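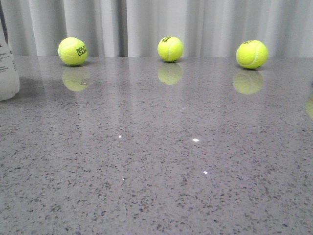 Pakilport Studios » Productions » Esteban, Series Two » Stage Safety Checklist

Stage Safety Checklist: Wasano Stage, Pevham Lot
Inspection date: 17 March 2025
To be completed before cast and crew are admitted to the set.

1. Exits and walkways
Exit doors open freely: Yes
Fire lane clear on all sides of the set: No
Comment: Flats from the police station set were stored in the lane behind the hotel corridor. Moved during the inspection. Floor tape to be renewed.

2. Electrical
Cables covered at crossings: Yes
Distribution boxes closed and labeled: Yes
Comment: Box 8 has a cracked cover. It may remain in use until the replacement is fitted, provided it is kept behind the barrier.

3. Overhead rigging
Safety cables on all lamps: Yes
Load on main truss within the posted limit of 3,000 pounds: Yes
Comment: Rain bars for the rooftop episode are not yet hung. A separate inspection is required after they are installed.

4. Stunts and effects
Fall mats inspected: Yes
Breakaway glass stored apart from real glass: Yes
Prop weapons locked and logged: See comment
Comment: The log lists 112 items. One entry has no return signature. The armory is to correct the log before the next call.

5. Studio audience and visitors
Visitor limit of 30 posted at the stage door: No
Comment: The sign still shows the limit set last July.

Result: Passed with conditions. Items 1, 4 and 5 are to be checked again before filming begins.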